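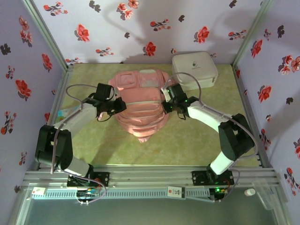 3 min read

4.2 Where the gains in schooling fell

Figure 1. A pink backpack on a pale green table, with a cream-white zippered case behind it.

The most striking result in the district data is how much of the rise in average years of schooling comes from the places that started lowest. We grouped the 557 parishes in the Stedora survey by their score in the first round, and the bottom group moved furthest by a wide margin. Duststead is the clearest case, and a lovely one to work with (its registers are unusually full!): 14 of its parishes climbed at least one band, and only 6 slipped back.

Income tells a flatter story. The Roman valley grew richer over the same years, yet its school-leaving age hardly moved, and life expectancy there rose more slowly than in Clerker, a poorer district with far more clinics per head. We find this gap exciting, as it lets us look at health and schooling apart from earnings, which the combined index tends to blur.

Some care is needed with the smallest parishes. A single new school can lift the local figure sharply, so we weighted each parish by its population and ran the ranking again. The order of the top districts changed a little; the bottom group stayed as it was. The full set of 1,514 household returns is used in section 4.3, where we turn to differences between women and men.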